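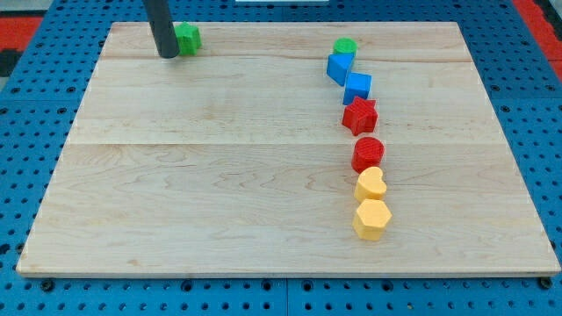 Pathirana Toy Library — Shapes and Sorting Group

Shape blocks

Shape blocks are small solid pieces, each one a plain geometric form, used for sorting, matching, lining up and (let's be fair) dropping on the floor. I look after this entry in our club encyclopedia, and I've loved the things since I was little, so expect some cheering along the way.

The usual forms are the cube, the cylinder and the triangular prism. After those come the prisms with more sides, which is where beginners get muddled. A prism gets its name from its two matching end faces, so a triangular prism has a triangle at each end no matter which side it's resting on. A short cylinder is still a cylinder! Etenesh Shiferaw and I went back and forth over whether to list the flat ones as "discs" and I lost, happily.

Materials. Older sets are mostly hardwood, and they're lovely and heavy. Plastic is now just as common, and lots of people print their own. Printed blocks often have a fine crosshatch on the top face, left by the path the plastic was laid down in, and I like it — it gives your fingertips something to find. Our bright greens and blues are plastic. Bogdan Nowakowski sands his smooth, which I think is a shame, but they're his blocks.

The board. You can use any flat surface, but a light maple board makes the colors really stand out. Ours is made up of long planks with the end grain showing along the near edge. Wipe it with a damp cloth and dry it right away, and please don't leave it leaning on a radiator (we lost one that way last December).

Lining up. The simplest activity is the column: blocks set close together, one after another, with a gentle curve if you fancy it. Some people go by color and some by shape. In the game we call Mumitetti, one block stands off by itself and the players argue over which piece in the line it belongs beside. A green one could go with the other greens or with whatever has the same number of sides, and both answers count. Hugo Alcaraz plays it with a timer set for 80 seconds, and it gets loud.

Storage. A shallow tray with a lid is best. Cloth bags are fine too, though the corners of the triangular prisms wear through the seams sooner than you'd think.

See also: Pegboards; Pattern tiles; Collel (stacking game)

Last edited by Anoma Karunaratne, Thursday, September 21, 2023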